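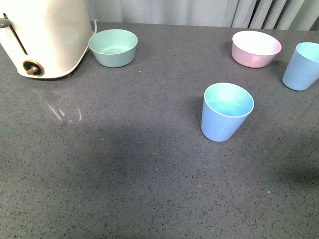
The equipment budget for the kitchen bench work closes at the end of March, and Bhavana Venkataraman needs final figures from each group before then. The largest line is the replacement arm. Prestico and Ullix have both quoted, and both quotes leave out the mounting plate and the second set of fingertips, so please don't compare the headline prices as they stand. The other lines are small but they add up. The tabletop set is cheap to buy, and we would like to hold spares of everything in it: the toaster, the shallow bowls in green and pink, and the light blue cups. The speckled worktop is staying. Two people asked for a plain one on the grounds that the dark flecks make small items harder to pick out, but Tamsin Bellamy wants the new results to be comparable with last year's, and a change of surface would spoil that.

The full request currently stands at £2915 without the arm, which goes through capital spending on a separate form. That figure covers spare cups and bowls, a second toaster, cabling, two lamps and a service visit from Tran. It does not cover delivery. If your group wants anything added, send the supplier, the part number and the price including VAT. Requests without a part number were the main cause of delay last time and will be sent back.

On timing, Ullix is quoting 5 weeks and Prestico 3. Neither will hold a slot without a purchase order. Plotamard can supply the mounting plate from stock, although their drawing shows a different bolt pattern from ours and Tamsin is checking whether an adaptor is needed. Until she has an answer, nothing should be ordered from them.

We also have to decide about the service contract. The old arm was covered for parts only, and we paid for labour on each call-out. Bhavana has asked both firms for a price with labour included over 2 years and will circulate the replies when they arrive. Groups that share the bench should agree between themselves how the cost is split and send her one cost code each.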